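# Cobrar por la caja

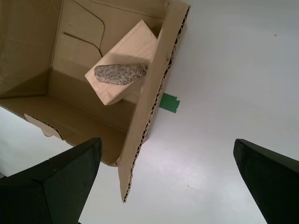 *Caja de cartón ondulado abierta, con una solapa larga a la derecha.*

Desde junio, la tienda en línea Darano cobra 14 céntimos por cada caja de envío. El cargo sale en una línea aparte del recibo, debajo de los gastos de transporte. En los comentarios de su página hay quejas de todo tipo, casi todas previsibles: que es un abuso, que el cartón se recicla, que antes venía incluido. Yo creo que el cobro está bien y que debería ser más alto.

Antes también lo pagábamos. Estaba dentro del precio del producto, repartido entre todos, y lo pagaba igual quien hacía un pedido grande al mes que quien encargaba un cable un día y unas pilas al siguiente. Separar el coste no lo crea, solo lo enseña. Y cuando un coste se enseña, la gente hace cuentas. Yo mismo he juntado tres pedidos en uno este verano, y no por virtud.

El argumento del reciclaje me convence poco. Es cierto que el cartón se recicla bien, mejor que casi cualquier otro envase. Pero hay que recogerlo, transportarlo, prensarlo, mojarlo, limpiarlo de cinta y de grapas y volver a fabricarlo, y en cada vuelta las fibras se acortan. Una caja que se usa dos veces ahorra todo ese trabajo. La mayoría de las que entran en mi casa están en perfecto estado cuando las doblo para bajarlas al contenedor.

Tiruwork Ejigu llevó durante 12 años el almacén de Adugna, una distribuidora de material de papelería, y fue quien me hizo cambiar de opinión sobre este asunto. En Adugna pedían a las tiendas que devolvieran las cajas plegadas con el mismo repartidor que traía el pedido nuevo. Al principio no las devolvía casi ningún cliente. Luego pusieron un descuento pequeño en la factura y empezaron a volver. Llegaron a recuperar 3,000 cajas en una temporada. «La gente no es descuidada», me dijo. «Es que guardar una caja ocupa sitio y tirarla es gratis».

Esa última parte me parece lo importante. Tirar es gratis para quien tira. El ayuntamiento paga el camión, y en Porkunberg, donde vivo, los contenedores azules se llenan antes del mediodía y las cajas acaban apiladas en la acera — casi siempre sin plegar.

Hay una objeción que sí tomo en serio. Quien vive lejos de una tienda, o no puede salir de casa, depende de los envíos y no siempre puede esperar a juntar pedidos. Para esas personas el cobro es un recargo sin alternativa. La solución razonable es devolver el importe al entregar la caja al repartidor, como se hace con las botellas en muchos sitios. Darano no lo ofrece. Se queda el dinero y no explica en qué lo gasta, y ahí sus clientes tienen motivo para protestar.

Tirkex, su competidora, ha anunciado que no cobrará nunca por el embalaje y lo presenta como un regalo. Su último paquete me llegó en una caja donde cabían cuatro como el mío, rellena de papel. Ese regalo lo paga alguien, y prefiero verlo en el recibo.

Pondría el depósito en 100 céntimos, reembolsable entero. Con 14 se refunfuña y se sigue igual. Con un euro por caja, yo buscaría sitio en el armario.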